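Bahnbelegung als Datenproblem: Notizen aus dem ersten Jahr mit Rultora

8. August 2025

Wer in einer Mittelstadt nach Feierabend schwimmen will, kennt die Lage: Öffnungszeiten stehen im Netz, die tatsächlich verfügbaren Bahnen stehen auf einem Zettel an der Kasse. Rultora ist der Versuch, diesen Zettel maschinenlesbar zu machen. Gegründet haben das Unternehmen Hsin-yi Tu und Manouchehr Alipour, beide ehemalige Vereinsschwimmer. Ich arbeite dort seit dem vergangenen September an der Datenhaltung und schreibe hier auf, was technisch funktioniert hat und was wir zweimal bauen mussten.
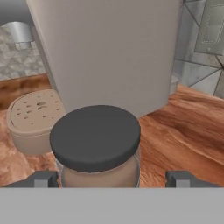
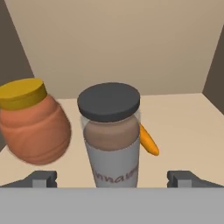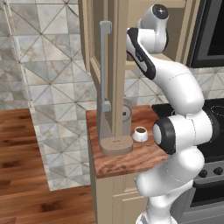 Ausgangslage

Das erste Bad im System war das Hallenbad Dristton. Sechs Bahnen zu 25 Metern, ein Lehrbecken, kein Sprungbecken. Die Belegung wurde in einer Tabellenkalkulation geführt, eine Datei pro Halbjahr, eine Zeile pro Viertelstunde. Farben trugen Bedeutung: Gelb war Schulschwimmen, Blau der Verein, Grau konnte »gesperrt« oder »noch offen« heißen, je nachdem, wer die Zelle eingefärbt hatte. Der Import las zunächst nur die Zelltexte. Damit war ein guter Teil der Information weg, und die App zeigte montags früh freie Bahnen an, auf denen eine Grundschulklasse unterwegs war.

Wir haben die Farbwerte danach mit eingelesen und jede Kombination aus Farbe und Text einer Belegungsart zugeordnet. Die Zuordnungstabelle hat heute 97 Einträge. Das ist mehr, als mir lieb ist, aber die Alternative wäre gewesen, dem Bad ein neues Werkzeug vorzuschreiben. Alipour hat das von Anfang an abgelehnt. Seine Begründung: Ein Schichtleiter, der morgens um halb sechs die Leinen zieht, lernt für uns keine Software.

Datenmodell

Die erste Fassung kannte Bäder, Becken, Bahnen und Zeitfenster. Eine Bahn war in einem Zeitfenster entweder belegt oder frei. Für den öffentlichen Betrieb taugt das nicht. Eine Bahn kann frei zugänglich und trotzdem für Bahnenschwimmer unbrauchbar sein, etwa wenn die Leine fehlt und die Fläche als allgemeiner Badebereich läuft. Außerdem teilen manche Bäder eine 50-Meter-Bahn stundenweise mit einem Steg, und aus einer Bahn werden zwei.

Die zweite Fassung trennt deshalb drei Dinge:

Fläche: der physische Teil des Beckens, mit Länge und Tiefe.
Konfiguration: wie die Flächen zu einem Zeitpunkt zusammengesetzt und abgetrennt sind.
Nutzung: wer die Konfiguration in welchem Zeitraum verwenden darf.

Das klingt aufwendig, hat den Abfragecode aber kürzer gemacht. Die Frage »Wo kann ich heute um 18 Uhr auf einer geleinten Bahn schwimmen?« ist jetzt ein einzelner Join über Konfiguration und Nutzung. Vorher war es eine Kette von Sonderfällen, und jeder neue Betreiber brachte einen weiteren mit.

Ein Nachteil bleibt. Konfigurationswechsel haben eine Dauer. Leinen aufrollen kostet Zeit, ein Hubboden fährt nicht augenblicklich. Wir modellieren den Übergang als eigene Nutzung vom Typ »Umbau«, was fachlich schief ist und in den Statistiken herausgefiltert werden muss. Tu hält das für einen Fehler, ich halte es für vertretbar. Der Punkt steht im Ticketsystem und wandert dort seit Monaten nach unten.

Zählung am Beckenrand

Der Belegungsplan sagt, welche Bahn offen ist. Er sagt nichts darüber, wie voll sie ist. Für die Auslastung haben wir mit Ebrahimi zusammengearbeitet, einem kleinen Ingenieurbüro, das Drehkreuze auswertet. Die Rohdaten sind einfach: Zeitstempel, Richtung, Kartentyp. Die Schwierigkeit liegt in der Differenz zwischen Drehkreuz und Wasser. Wer durch das Kreuz geht, steht noch in der Umkleide. Wer das Wasser verlässt, duscht und föhnt und wird erst deutlich später als Austritt gezählt.

Unser Schätzer verschiebt deshalb Ein- und Austritte getrennt voneinander. Die Verschiebung hängt vom Kartentyp ab, denn Frühschwimmer mit Jahreskarte sind nachweislich schneller im Becken als Familien mit Einzelticket. Zur Kalibrierung habe ich in Dristton an 18 Terminen mit einem Klemmbrett auf der Tribüne gesessen und Köpfe gezählt. Der mittlere absolute Fehler lag danach bei 3 Personen im großen Becken. Für eine Ampelanzeige reicht das. Für eine Zahl auf dem Bildschirm reicht es meiner Ansicht nach nicht, und deshalb zeigen wir auch keine.

Bekannte Schwächen des Schätzers:

— Saunagäste mit Kombikarte. Sie gehen durch dasselbe Drehkreuz und schwimmen teils gar nicht.
— Vereinsgruppen, die durch den Seiteneingang kommen. Für die Bahnen ist das unkritisch, für die Gesamtlast nicht.
— Warmbadetage. Die Aufenthaltsdauer steigt, die Verteilung wird breit, und der Schätzer hinkt hinterher.

Schnittstellen

Im Frühjahr kam Virier als Betreiber dazu, mit mehreren Bädern und einem eigenen Kassensystem. Dort gibt es eine Schnittstelle, allerdings ohne Änderungsbenachrichtigung. Wir fragen also zyklisch ab und vergleichen Prüfsummen pro Tag und Becken. Die Gegenstelle antwortet auf fehlerhafte Anfragen mit dem Statuscode 200 und einem leeren Feld. In der ersten Woche haben wir das als »keine Belegung« interpretiert. Ergebnis: ein komplett freies Bad am Samstagnachmittag, zumindest laut App. Die Beschwerden kamen schneller als unser Monitoring.

Seitdem gilt eine leere Antwort als unbekannt, bis sie durch eine zweite Abfrage mit anderem Zeitraum bestätigt ist. Die App zeigt in diesem Fall den letzten bekannten Stand mit Uhrzeit. Diese Uhrzeit war ursprünglich in der Oberfläche nicht vorgesehen. Inzwischen ist sie laut den Rückmeldungen das Element, auf das geübte Nutzer zuerst schauen.

Zeitzonen waren kein Thema, Sommerzeit dagegen schon. Das Kassensystem speichert lokale Zeit ohne Offset. In der Nacht der Umstellung ist das Bad geschlossen, die Nachtreinigung aber als Nutzung eingetragen, und diese hatte bei uns eine negative Dauer. Abgefangen wird das jetzt beim Import, mit einer Warnung im Protokoll.

Was das für das eigene Training heißt

Ich schwimme selbst dreimal in der Woche und habe meine Einheiten nach den Daten verlegt. Der späte Abend ist in Dristton weniger leer, als ich immer angenommen hatte. Kurz vor Kassenschluss kommen viele, die eine verkürzte Einheit in Kauf nehmen. Besser ist die Lücke zwischen dem Ende des Schulschwimmens und dem ersten Vereinsblock. Intervalle mit festen Abgangszeiten gehen dort ohne Ausweichmanöver, und die Pausen auf der Uhr stimmen mit den geplanten überein. Für lange Strecken im ruhigen Tempo ist die Uhrzeit fast egal, solange die Bahn geleint ist und alle im Kreis schwimmen.

Offene Punkte

Ab September wechselt Dristton auf den Winterplan, und mit ihm kommt eine neue Datei mit vermutlich neuen Farben. Die Zuordnungstabelle bekommt bis dahin eine Pflegeoberfläche, damit nicht jede Änderung durch ein Deployment muss. Danach steht das Lehrbecken an, dessen Kurszeiten bisher nur als Aushang existieren. Den Aushang habe ich am Mittwoch abgetippt, inklusive der handschriftlichen Korrekturen am Rand, von denen ich zwei nicht entziffern konnte.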